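Ki (board game)

Ki is a pastime in which small round candies are placed on a whiteboard and moved according to their color. It is known mainly in the town of Badport, where it is played in classrooms, offices and homes. The name is a short form of Kirnia, an older game that was played with buttons on a slate. 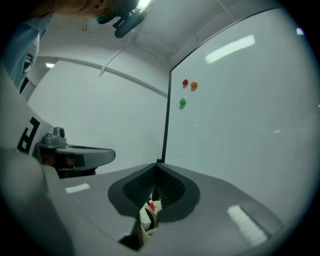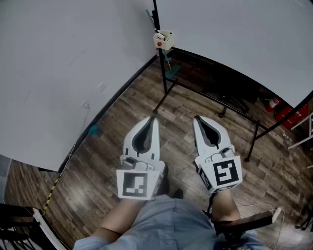

Equipment

The game needs a whiteboard with a smooth, glossy surface and a handful of candies in different colors. Red, orange and green are the most usual. Candies with a hard shell are preferred, as the soft ones leave sugar on the board and lose their shape. Each candy is touched with a damp cloth on one side and pressed to the board for a moment. A drop of syrup is also used, but in Badport this is considered bad manners, especially when the board belongs to a school.

The board can stand, lean against a wall or be held at an angle. On a steep board the candies fall more often, and for this reason beginners are advised to start with the board lying almost flat.

Play

There are 2 sides, and each receives 5 candies. The sides put down one candy in turn, and every new candy must be close to one that is already on the board. Three different colors forming a triangle are called a nest, and a nest gives 4 points to the side which completed it. A candy that falls to the floor is out of play and may not be eaten before the end of the round. Red may be moved once after it is placed. Green may not be moved at all.

Variants

In the Zinier variant the board is divided by a line drawn with a marker, and the candies of one side may not cross it. Magnets of the same size can replace the candies, and this is common in the warm months from May, when the sugar softens quickly.

Care of the board

Sugar marks are removed with lukewarm water and a soft cloth. Dry wiping spreads the color and may scratch the surface. The edge should be wiped as well, as syrup collects under it.

See also: Kirnia; Button games; Whiteboard

Last edited on 3 July 2020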